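Search tickets All Open Mine

Ticket 577 – Right arm sags when pushing the chair in
Opened by: Štefánia Šimek
Status: waiting on parts
Last updated Mon 27 September

Hello all, and sorry in advance for the length of this one, but I'd sooner put too much in than too little. The chair routine has been coming along nicely and I've grown quite fond of watching it. The trouble is that after 10 or so pushes, the right shoulder starts to droop. It's a slow sort of droop, like somebody nodding off on the tram, and then the controller throws error 624 and the arm goes stiff until I restart it.

I've been running it from a leaning stance, with the torso tipped forward and one hand on top of the backrest, which was Wim's idea back in April and has been a good one on the whole.

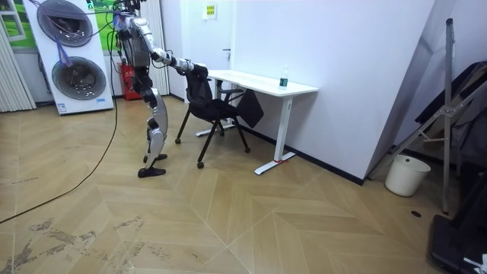
Tatiana Doležal: Lovely write-up, Štefánia. I had the same code on the Kollár arm last winter and chased it through the software for weeks before I thought to check the shoulder connector. One pin had backed out a whisker. Would you mind powering down and giving each pin a gentle tug? I'd also try the push with both arms, lower down, so one shoulder isn't doing all the work.

Štefánia Šimek: Thank you, Tatiana! Tugged every pin on the shoulder plug and they all held, so I don't think it's that – though I did find the cable tie behind it had been done up far too tight, and I've swapped it for a looser one. I've gone back to the Pinel settings for grip force as well, with the torque limit down to 40 per cent. Then I set up your lower approach with the arms either side of the seat.
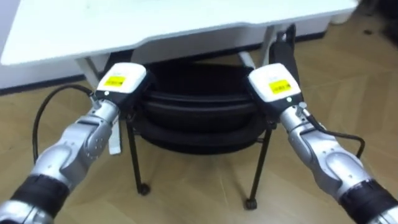

Two-arm approach at seat height, from the head camera.

I ran that one a good many times over the afternoon with a cup of tea beside me, and the droop is much smaller, but I did get 624 once more near the end. It came on just as the right elbow straightened, so I'm wondering whether the cable is pulling at full reach.

Wim Boersma: Sounds like the cable to me too. There's a longer Zorkeleck lead on order and I'll put it aside for you when it comes. Until then, please keep the elbow bent a little, and pop the log file on here if you see the code again.

Štefánia Šimek: Will do, and thanks, both of you. I'll leave this open until the new lead is in.

Related tickets
Tindel controller won't wake after restart
Left wrist clicks when turning
Where do we keep the spare Zorkeleck leads?
Head camera colours look washed out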